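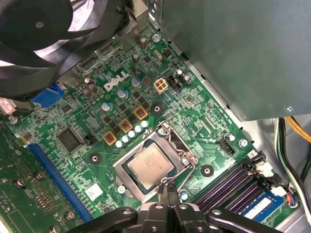
The gripper at work inside a Dell desktop during Bravura's open day in Stimstead.

STIMSTEAD -- The crowd at Bravura's October open day had been promised the future of work, and for much of the afternoon the future of work had its arm in an old office computer.

The repair and recycling firm opened its Akl Street workshop to the public from noon to 6 p.m. to show off a robot it is teaching to take desktop computers apart and put them back together. The company counted 134 people through the door, almost double what it had planned for, and ran out of folding chairs before it ran out of questions.

Most of the questions were about when the thing was going to speed up.

"It's not going to speed up," said Adhiambo Lema, who runs the project, to a man in the front row who had asked twice. "You're welcome to walk around and come back."

The demonstration was built around the processor, the square chip that sits in a socket in the middle of the board under a metal frame and a small lever. A person with decent fingernails can lift one out in a few seconds. A person in a hurry can also ruin the socket in a few seconds, and Bravura says that is why it would like a machine to do it.

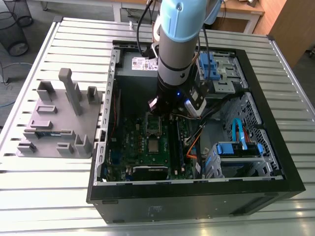 Lema's team has spent most of the year on that one job and its close relatives, among them memory modules, power plugs and the retention lever, which she described as "a very small piece of bent wire that has taken up a very large piece of my life." The project is called Clonex. Asked what the name meant, she said it had been chosen before she got there.

The computers are retired office machines, bought by the pallet. Bravura has 70 of them on hand and expects to wear some out. Working parts are meant to go back into refurbished computers, which the firm sells to schools and small offices at prices starting, according to a flyer on the coffee table, at "very reasonable."

Visitors watched from behind a strip of yellow tape, and the hush was closer to golf than to engineering. One toddler slept through both afternoon sessions. A teenager who had come for extra credit asked whether the robot could also install a graphics card, and was told to ask again next year.
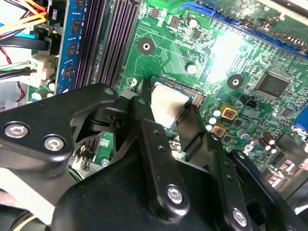 Kiprono Mwakalinga, who writes the software that decides where the fingers should go, took over the microphone for the second session and was more forgiving of the audience. He explained that the difficulty lies in the last little bit of travel, when the chip has to sit flat and square and a slight tilt is enough to matter. He then compared it to parallel parking, asked for a show of hands on who enjoyed parallel parking, and got one.

He would not give a success rate. He did say the team's notebook lists 32 different ways for the job to go wrong, and that he was fond of several of them.
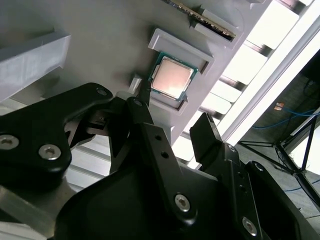 A processor in its pocket on the fixture plate, with the gripper close by.

Bravura plans another open day in the spring. Lema said there would be more chairs.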